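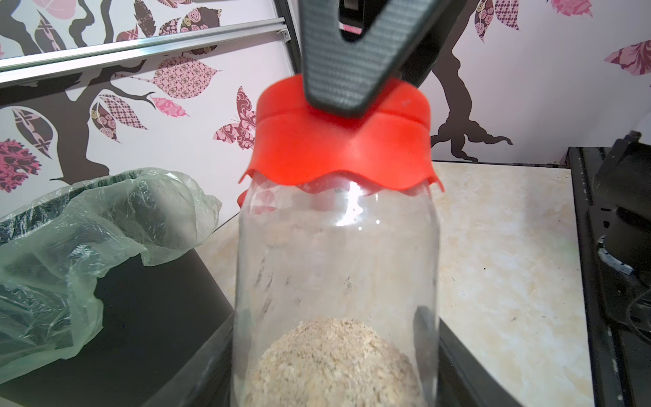
赤いふたのガラス瓶に入れたオートミール

キルタルーラ・マスターズ水泳競技会(Kiltalura)における折返監察員の業務について

去る四月、Huvham市民プールにおいて開催されたキルタルーラ・マスターズ水泳競技会に、折返監察員として従事いたしました。本稿は、当日の業務の経過と、従事を通じて認識した課題を個人の立場で記録するものです。所属するBrultville水泳クラブの公式見解ではありませんので、その点をあらかじめお断り申し上げます。

本競技会の参加者は129名、個人種目の延べ申込件数は376件でした。短水路、八レーンでの実施です。前回までは二日間の日程が組まれておりましたが、会場の使用時間に関する取り決めが改められたことに伴い、今回は土曜日のみの一日開催となりました。そのため競技順序は全面的に見直され、従来は初日の最後に置かれていた800メートル自由形が、開会直後の第一種目に移されています。この変更が審判業務に与えた影響は小さくなく、本稿の後半はほぼその件に充てることになります。

集合および審判打合せ

審判員の集合は午前七時でした。受付後、更衣を済ませ、二階の会議室で打合せを行いました。審判長を務められたのはHeiðrún Hafþórsson氏です。氏は長くHuvham側の競技運営に携わってこられた方で、私が氏のもとで従事するのは今回が三度目となります。

打合せでは、まず各員の配置表が配付され、続いて違反を認めた際の報告手順が確認されました。監察員が違反を認めた場合は、ただちに片手を挙げ、その組の競技終了後に所定の用紙へ種目、組、レーン、違反の内容を記入し、折返監察主任を経て審判長に提出する、という流れです。用紙の書式は今回から改められ、違反内容をあらかじめ印刷された項目から選ぶ方式ではなく、自由記述となりました。審判長からは、見たことだけを書き、推測を書かないこと、また「タッチ不良」のような略した表現を避け、どの時点で、どちらの手が、どのようであったかを文章で記すことが求められました。

この指示は妥当なものと考えます。泳者から説明を求められた際、用紙の記載が簡略に過ぎると、審判長は監察員を呼び戻して事情を聞くほかありません。進行の過密な一日開催では、その数分が後の種目に響きます。他方、自由記述は書き手による差が大きく、経験の浅い監察員にとっては負担でもあります。私自身、最初の一枚を書き終えるまでに次の組の選手がスタート台に上がってしまい、隣のレーンの監察員に両方を見てもらうことになりました。記載例を二、三種、クリップボードの裏に貼付しておくことを次回に向けて提案したいと思います。

800メートル自由形

第一種目の800メートル自由形は、午前八時半に開始されました。長距離種目における折返監察員の業務は、折返しの動作を見ることに加え、担当レーンの往復の回数を記録し、泳者に残りの距離を知らせることにあります。本競技会ではスタート側の監察員が記録用紙への記入とベルの合図を、折返し側の監察員が距離表示板の操作をそれぞれ受け持ちました。私の担当は折返し側の六レーンです。

距離表示板は、泳者が壁に近づく際に水面近くへ差し入れ、折返しを終えて壁を離れた後に引き上げます。簡単な動作に見えますが、差し入れる時機が遅いと泳者は読み取ることができず、早過ぎると次の数字への切替えを済ませたかどうかが自分でも不確かになります。私は従前から、泳者が壁を離れた直後に必ず数字を替え、替えた数字を声に出して読むことを習慣としております。今回の打合せでもこの方法が全員に推奨されました。

問題が生じたのは三組目の途中でした。四レーンの表示板とスタート側の記録用紙との間で、一往復分の食い違いが認められたのです。折返監察主任が両側の用紙を照合し、さらに計時システムに残された通過時刻を確認した結果、スタート側の記録が正しく、表示板が一度切り替えられていなかったことが判明しました。残り二往復の時点で正しい数字に改められ、泳者は規定の距離を泳ぎ切っております。競技結果に影響はなく、当該の泳者にも競技後に審判長から事情の説明がなされました。

この種の食い違いは、どの監察員にも起こり得るものです。とりわけマスターズの競技会では、同じ組の中でも泳速に大きな開きがあり、隣のレーンの泳者がすでに折り返した後に自分の担当の泳者が近づいてくるという状況が続きます。隣の表示板の数字が視界に入り、それにつられて自分の操作を誤るのです。私も五組目で一度、手元の数字に自信が持てなくなり、スタート側に手信号で確認を求めました。応答はすぐに得られましたが、その間の落ち着かない心持ちはよく覚えております。

計時システムについても触れておきます。今回使用されたのはWooと呼ばれる計時および記録処理の仕組みで、通過時刻が役員席の画面に逐次表示されます。食い違いの確認が短時間で済んだのは、この表示があったためです。ただし画面は役員席からしか見ることができず、折返し側の監察員がそれを参照する手段はありません。折返し側の壁面に小型の表示装置を置く案が以前から出されておりますが、費用の面で実現していないと聞いております。
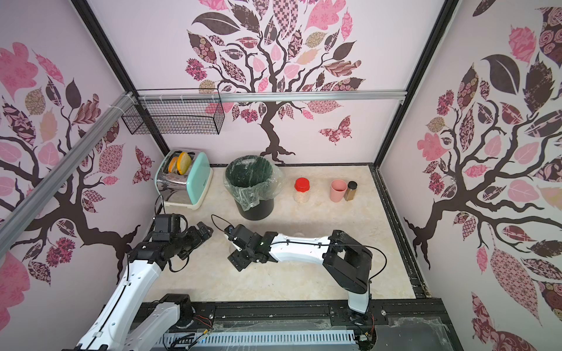

もっとも、機器を増やすことだけが解決の方法であるとは考えておりません。今回の運営において最も効果があったと感じたのは、組と組の間に設けられた短い申し送りの時間でした。各組の終了後、両側の監察員が記録用紙の最終欄を見せ合い、次の組の泳者の申込タイムを読み上げて確認するというものです。時間にすれば一分に満たないものですが、次に受け持つ泳者がどの程度の速さで泳ぐかをあらかじめ知っておくことにより、壁の前で待つ間の構えが大きく変わります。

午前後半の種目

800メートル自由形の終了後、休憩を挟んで平泳ぎ、背泳ぎ、バタフライの各種目が行われました。私の配置は折返し側のまま変わらず、レーンのみ二レーンに移りました。

100メートル平泳ぎでは、折返しにおける両手のタッチを注視します。両手が同時に、かつ離れた状態で壁に触れているかどうかを見るわけですが、疲労の現れる後半の折返しでは、片方の手がわずかに遅れる例が少なくありません。遅れが明らかであれば報告し、疑わしいという程度であれば報告しない、というのが打合せで確認された方針でした。疑わしきは泳者の利益とするという原則は、審判講習の最初に教わる事柄ですが、実際に壁の上に立って判断する段になりますと、見えたと確信できるかどうかの境目は常に微妙なものです。

私はこの種目で一件の報告を行いました。泳者は高齢の部の方で、右手が壁に触れた後、左手が触れないまま身体の向きを変えられました。用紙には、第二折返しにおいて左手が壁に触れていなかった旨を記し、主任に提出いたしました。審判長はこれを認められ、失格の決定が放送されております。競技後、当該の方が審判席に見えて、ご自身では触れたつもりであったと述べられました。審判長は用紙の記載をそのまま読み上げ、落ち着いた口調で決定の理由を説明されました。その方は説明を聞き終えると一礼して戻られました。自由記述の用紙に改めた意義を、この場面で理解した次第です。

背泳ぎでは、折返しの際にうつぶせの姿勢をとった後の動作が連続しているかどうかを見ます。壁までの距離を見誤り、うつぶせになってから滑るように進んでしまう例が初心の泳者に見受けられます。今回の担当レーンでは該当する例はありませんでした。五メートルの位置に張られた旗の高さが、前日の準備段階で低過ぎるとの指摘を受けて張り直されていたと後で聞きました。

昼食および補食の取扱い

一日開催に伴い、審判員の昼食時間は二班に分けた交替制となりました。私は後半の班に属し、昼食をとったのは午後一時を過ぎてからです。プールサイドは高温多湿であり、立位のまま長時間を過ごすため、朝の集合前に何をどれだけ食べておくかは、軽視できない事柄であると考えます。私は集合の一時間前に温かい粥状のものを少量とり、休憩時間に果物を補うこととしております。監察員の中には朝食をとらずに来る者もおり、午前の終わりには明らかに注意力が落ちておりました。

運営側からは水と塩飴が配付されましたが、プールサイドに持ち込める容器はふたの閉まるものに限られます。この規定は要項の末尾に記載されており、読み落とした者が紙コップのまま持ち込んで注意を受ける場面がありました。要項の冒頭、持ち物の欄に移しておくのが適当でしょう。

午後の種目およびリレー

午後は個人メドレーと自由形の短距離種目、最後にリレーが行われました。自由形の短距離は組数が多く、進行も速いため、折返しの監察そのものは単純であっても、集中の持続が課題となります。予定の時刻からは一時二十分ほどの遅れが出ておりましたが、招集所の配慮により、次の組の選手を早めに待機させることで、リレーの開始までに遅れはほぼ解消されました。

リレーでは引継ぎの監察のためスタート側に移りました。前の泳者が壁に触れる前に次の泳者の足が台を離れていないかを見る業務です。目は台上の足先に置き、タッチは視野の下方で捉えるようにと指導を受けてまいりましたが、実際には視線がどうしても水面に引かれます。Hafþórsson氏からは、足を見続けること、離れた瞬間にだけ視線を落とすこと、という助言をいただきました。以後の組ではこれに従い、迷う場面が減ったように思います。

混合リレーは例年どおり大きな声援の中で行われ、Brultvilleからも二チームが出場しております。審判員の立場で自クラブの結果に一喜一憂することは慎むべきですので、順位についてはここに記しません。

次回に向けた提案事項

以下は、競技会終了後に提出した所見のうち、公開して差し支えないものです。

違反報告用紙の記載例を作成し、各監察員に配付すること。

長距離種目においては、両側の監察員による組間の申し送りを正式な手順として要項に定めること。

距離表示板の操作者について、連続して受け持つ組数に上限を設けること。今回は全組を同一の者が担当しましたが、三組ごとに記録係と交替することが望ましいと考えます。

昼食の交替時刻を打合せの時点で各員に示すこと。当日の放送による指示では、プールサイドの反響のため聞き取れないことがありました。

これらのうち申し送りの手順については、すでに採用の方向で検討する旨の返答をいただいております。表示板の交替については、審判員の人数が足りないとのことで、見通しは立っておりません。Brultville水泳クラブでは、秋の記録会までに新たに審判資格の講習を受ける会員を募っております。受講を希望される方は、練習日に受付で申込用紙をお受け取りください。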